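Duncombe Open: preferred lies and the cut line

tzaki_golf
23 Mar 2023
Question on the second round at Duncombe. The course took a lot of rain overnight and preferred lies went into effect for the afternoon wave only. The morning wave played the ball down. Is that allowed inside a single round? The cut fell on a number that 4 afternoon players made with one shot to spare.

osofade
No. A round has to be played under one set of conditions for the whole field. If they changed it at midday, the morning scores should have been canceled.

wedge22
Not correct. A Local Rule can be brought in partway through a round in stroke play if conditions call for it. Normally you do it before anyone tees off. Doing it late is poor practice, but the scores stand.

osofade
Then what is the point of a field playing the same course?

tzaki_golf
Godia had the same problem in November and suspended play for three hours instead. They finished the round the next morning, ball down.
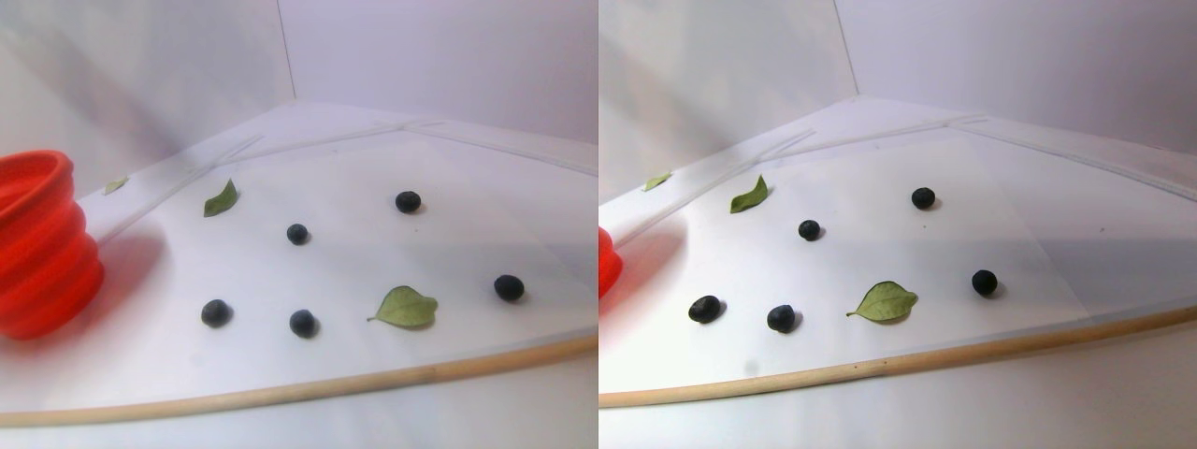
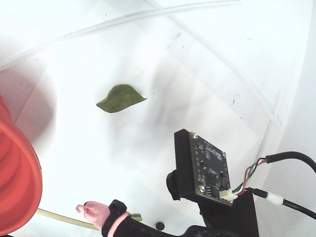 Leaf on the white surface.

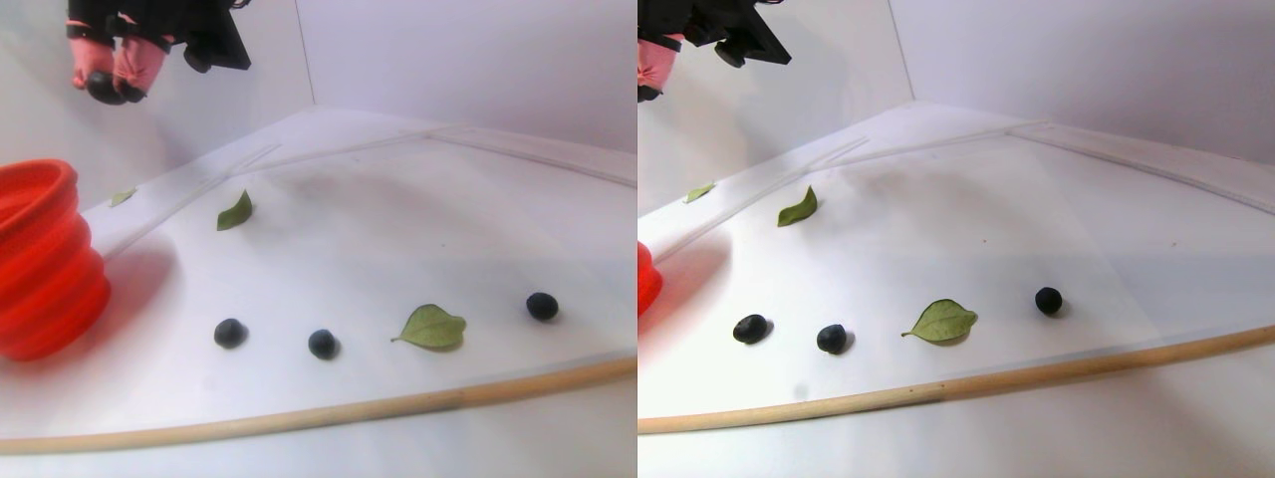

Godia also drains faster. Duncombe sits on clay, and the low end by 3 and 4 holds water for a day after it stops.

wedge22
Suspension needs daylight on the other side of it. Duncombe had none left. El Sherbiny, who set the course up, moved two tees forward before the first group went out, so the staff expected trouble.

osofade
Moving tees before play is fine. Everyone gets the same yardage. A free clean and place on soft fairways is worth half a shot a side.

wedge22
Half a shot a side is high. I would say half a shot for the round.

tzaki_golf
The entry sheet says "conditions of play posted at the first tee." It gives no time. I will email the office and post the reply.

Tarek Zaki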